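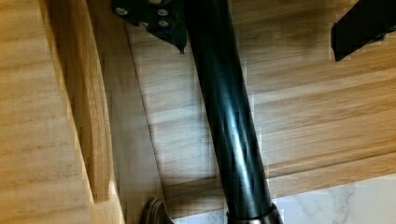
Toon Kramer

Building and Siting a Manipulator in a Domestic Kitchen
Handout 4, Ulemlow course in small-scale automation

4.1 Purpose of this handout

The previous handouts dealt with the selection of an arm and with its power supply. The present one covers the installation of the arm at a kitchen worktop, the routing of its cables, and the preparation of the surface on which it is to work. Students building at home and students using the shared workshop at Sopacua follow the same procedure, except where stated.

The installation referred to throughout is the kitchen bench known to the course as Claselel. It was set up by Tineke Maes and the author, and it remains available to students who have completed the safety induction.

4.2 Mounting

The base of the arm must be fixed to a structure that does not flex when the arm is fully extended and stopped suddenly. Domestic worktops vary a good deal in this respect. A stone surface may be stiff and still sit loosely on the cabinets below it, and students should test for this by hand before any drilling or clamping is considered.

Where the kitchen is in ordinary use, the mounting should be removable. All screws are to be tightened in opposite pairs, first lightly and then fully, and checked again after the first hour of movement. A screw that has worked loose twice is to be replaced.

Keep 300 mm free between the base and the nearest heat source. Toasters, ovens and kettles may remain on the worktop, provided that they are unplugged during sessions and that their positions are recorded on the layout sheet.

4.3 The working area

A cutting board makes a satisfactory working area. It gives the arm a clear boundary, it can be lifted away for cleaning, and its colour differs enough from most worktops to be found by a simple camera routine. The board should lie flat and should not rock. If it does, place a thin non-slip mat beneath it and measure the height of the board again, as the change must be entered in the settings file.

Objects for the first exercises should be light and unbreakable. Toy food is well suited, and a small plate serves as the target. Sharp tools are excluded from all exercises in this part of the course.

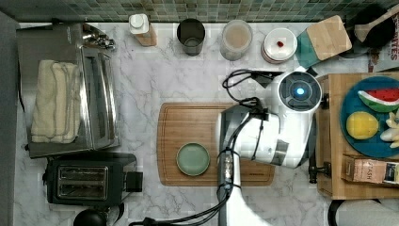

Fig. 2. The arm at the worktop, gripper over the cutting board.

4.4 Cables

Cables account for most of the faults reported by students in their first month. Each cable needs enough slack to follow the arm through its whole range, yet a loop that is too generous will catch on jars and handles. The following order of work is recommended.

Move the arm by hand, with the power off, to the furthest point it will be asked to reach. Secure the cable at the base first, then at each joint in turn, leaving the wrist until last. Return the arm to rest and look for any loop that touches the worktop. Repeat with the gripper turned fully in each direction.

Cable ties must not be pulled tight against the insulation – a strap with a soft lining is preferable, and the Trireo workshop kit includes a suitable set. Network and power leads should leave the bench on the same side.

4.5 First movements

The first session is carried out at the lowest speed setting and with two persons present. One operates the controls. The other holds the stop button and has no other task. With the board in place and the plate set down on it, the arm is brought to a point well above the plate, lowered in small steps, and raised again before the gripper is closed at all.

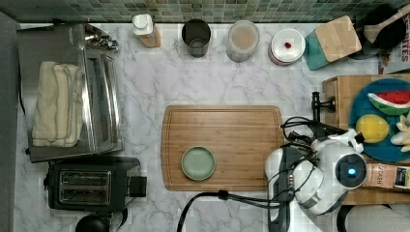

Only when this has been repeated without correction should the operator proceed to picking up an object. The gripper is to be closed slowly and the force limit left at its supplied value. Rounded shapes such as a toy lemon tend to roll away from the fingers, and a flatter piece is the better choice for a first attempt.

A written log is kept from the outset. Each entry gives the position of the board, the object used, the speed setting and the result. The log for the Claselel bench now holds 224 entries, and students may consult it in the workshop on request to Tineke Maes.

4.6 Work to be submitted

A layout sheet of the worktop, drawn to scale, with all fixed appliances shown.
A note of one page on the mounting method chosen and the tests carried out.
The log of the first session, signed by both persons present.

Work is to be handed in before the end of May. Students without a suitable worktop at home should apply for bench time at Sopacua before beginning the layout sheet.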